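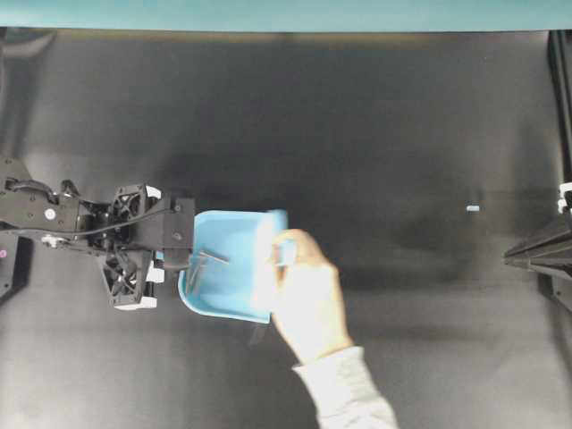 Comprei a pazinha de mesa da Corent em junho, depois de meses a varrer aparas e parafusos para a palma da mão e a deixar metade cair no chão. Trabalho em bricolage pequena, molduras, caixinhas, um ou outro conserto que as vizinhas me trazem, e a minha bancada acaba sempre o dia coberta de miudezas. Já tinha uma pá grande, daquelas de cozinha, mas pôr aquilo em cima de uma bancada onde depois pouso madeira lixada faz-me impressão (e é enorme, bate em tudo).

Encomendei na loja online da Stuvedport, que foi onde a encontrei em azul-claro. Havia também em cinzento, mas eu conheço-me: cinzento em cima de uma mesa escura era certinho que a perdia na primeira semana. Veio numa caixa com espaço para três iguais, sem folheto nenhum, só com uma etiqueta de referência que deitei fora e que agora me dava jeito para vos dizer o modelo exato. Paciência.

Vamos ao que interessa. O plástico é leve, mais leve do que eu esperava pelas fotografias da loja, e a primeira reação foi de desconfiança. Passei-lhe o dedo pela borda da frente à procura de rebarbas e não encontrei, ponto para a Corent. O fundo é plano e assenta bem na mesa, e isso para mim vale metade do preço. A minha pá antiga tinha a frente empenada e tudo o que era fino passava por baixo, uma irritação diária. Com esta, encosto a frente direita à bancada, empurro com um pincel velho de cinco centímetros e entra quase tudo à primeira. A parte de trás é arredondada e as coisas vão lá parar e ficam, mesmo quando a levanto meio torta com a mão esquerda.

Onde ela brilha mesmo é nos pregos! Quem já tentou apanhar pregos finos de uma superfície lisa com as unhas sabe do que falo. Eles rolam, picam, colam-se uns aos outros, e há sempre um que vai parar debaixo da única máquina que não dá para arrastar. Agora ponho a pá mesmo ao lado do montinho e empurro.

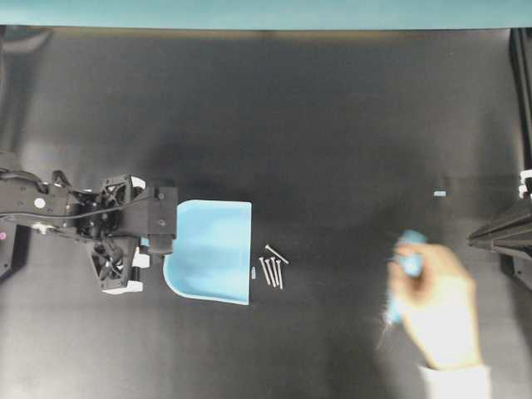
Serve também para serradura muito fina? Serve para o grosso, mas o pó mais miudinho fica agarrado ao plástico por causa da estática e é preciso sacudir ou passar um pano húmido no fim.

Essa da estática é, aliás, a minha maior queixa. Com lixa de grão fino, a pá sai do trabalho com uma película de pó que não cai por mais que eu bata com ela na borda do balde. Experimentei lavá-la com água e detergente da loiça e melhora durante uns dias, depois volta ao mesmo. Não é grave, só é chato.

A segunda queixa é o cabo. É curto. Eu tenho mãos pequenas e dou-me bem, mas emprestei-a à Lavanya Namboodiri, que partilha a oficina comigo, e ela devolveu-ma ao fim de dez minutos a dizer que aquilo era para bonecas. Ela usa a da Pradeo, que é de metal e tem um cabo a sério, e gosta muito. Eu experimentei a dela e acho-a pesada e barulhenta, e tenho medo de riscar o tampo, que pintei de preto mate com as minhas próprias mãos e do qual sou um bocadinho ciumenta. Gostos. Se trabalham em cima de aço ou de uma bancada já toda marcada, vejam também a da Pradeo antes de decidir.

Cheguei a olhar para uma da Ding, que vinha com escovinha a condizer. Desisti por causa dos comentários sobre a escova, toda a gente dizia que largava pelo, e uma escova que suja não me faz falta nenhuma. Qualquer pincel de cerdas rijas faz o serviço.

Quanto a resistência, já me caiu ao chão nem sei quantas vezes, chão de mosaico, e não rachou. Ganhou uns riscos por dentro por causa dos parafusos, coisa que só se nota contra a luz. Não lhe ponham nada quente, isso nem precisava de dizer, mas eu pousei-a ao lado da pistola de cola e apanhei um susto.

Outra utilidade que descobri por acaso: despejar de volta para os frascos. Inclino-a de lado, deixo escorregar os pregos para o canto e dali para a boca do frasco, devagarinho. Com frascos de boca estreita ainda falho alguns e lá vou eu outra vez com o pincel. Com os de compota é uma maravilha.

Dou-lhe 9 em 10. Tirei um ponto pelo cabo e pela estática juntos, e já mandei vir a segunda para a mesa da costura, por causa dos alfinetes.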